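My project: does group health cover get used?

For my business studies project I picked health insurance at work, mostly because my aunt complains about hers every single time we visit. I looked at the group plan at Brovholm, a furniture maker with 2517 people on the plan. Evavgate is the insurer, and they let me have a claims summary with all the names taken out (thank you!!).

First surprise – Brovholm has had some kind of sick fund since 1868, way before Evavgate came along. Workers paid in a bit each week and got up to two months of wages back if they were hurt.

I sent a survey to the Okonkwo Street plant and sat in the break room on a Tuesday to collect the paper ones. Most people knew what their deductible was. Hardly any knew that a second opinion before an operation is covered in full, even though it's on page 2 of the booklet.

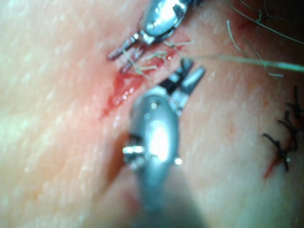

The outpatient side was harder to work out, as the summary lumps day surgery in with scans and I couldn't split them. I'd ask for separate columns if I did this again. My survey also had a dumb question about dental that people read in two different ways, so I left it out of my charts.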